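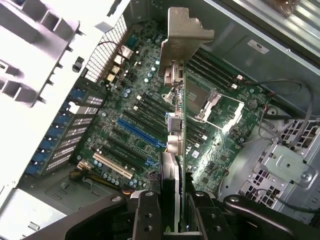
Hamish Stubbs me demande pourquoi on s'embête encore à téléopérer le bras à la main, alors qu'il suffirait selon lui d'écrire la trajectoire une bonne fois. Bonne question, je réponds en fil parce que ça va être long 🧵

---

**1/** Une trajectoire écrite, on en avait une. Chez Bruser on a tourné avec pendant des mois, sur un seul modèle de tour. Tu changes de boîtier, tu décales la carte mère d'un cheveu, et le bras va pincer à côté. Pour du démontage de vieux PC (tous différents, tous un peu tordus !) c'est intenable.

---

**2/** Donc on montre. Je prends les deux poignées de commande, je regarde le retour de la caméra du poignet, et j'amène les doigts sur la tranche de la carte. Sur la vue en haut du fil, la petite carte verte est pincée, debout, avec son équerre métallique à l'extrémité du haut. C'est la partie que je préfère - et celle que je rate le plus.

---

**3/** Le piège, c'est l'équerre. Si tu tires droit vers toi, elle peut accrocher la tôle et la carte part de travers dans son slot. Il faut un petit balancement dans le sens de la longueur, très doux, puis lever. Essayez de mettre ça en équations, moi j'ai laissé tomber.

---

**4/** Bo-ram Seok a un geste incroyable pour ça. Elle serre, elle attend une demi-seconde, elle bascule à peine, elle monte. J'ai regardé ses enregistrements en boucle pour la copier et je suis encore deux fois plus lente qu'elle 😅

---

**5/** Côté volume : 80 démonstrations pour cette tâche-là, faites à quatre personnes. On voulait des mains différentes, des rythmes différents. Uzma Bugti est gauchère et ses approches arrivent d'un angle que je n'aurais jamais choisi, ça donne une variété super utile.

---

**6/** On garde aussi les essais moches. Une prise trop haute, on relâche, on redescend, on reprend : le modèle voit comment on se rattrape. Par contre on jette ceux où l'opérateur hésite en l'air sans rien faire. J'en ai jeté sept des miens d'un coup, petite pensée pour mon après-midi.

---

**7/** Pour ceux qui demandent le matos : les poignées viennent de Kelico, le logiciel d'enregistrement c'est du maison. Je règle l'effort de serrage AVANT de commencer la série et je n'y touche plus. Sinon les démos ne sont plus comparables entre elles et tu t'en rends compte trois semaines plus tard (vécu).

---

**8/** Et pas de retour d'effort dans les mains, non. Je me fie à l'image : si la carte fléchit, je lâche. In-ho Cha voudrait ajouter une vibration quand ça force, on en discute. Moi je suis pour, mes yeux aussi.

---

**9/** Une séance, c'est jusqu'à 5 heures pauses comprises et franchement après ça je ne sais plus ouvrir un bocal. On alterne : une personne aux poignées, une autre qui remet les cartes en place et relance l'enregistrement.

---

**10/** Donc Hamish, pour te répondre - la trajectoire écrite, je la garde pour ranger la carte dans le bac, là ça marche très bien. Pour l'extraction, je continue à montrer. Prochaine tâche, les barrettes de mémoire, avec leurs petits loquets aux deux bouts. Si quelqu'un a déjà téléopéré ça avec une pince à deux doigts, je prends tous les conseils !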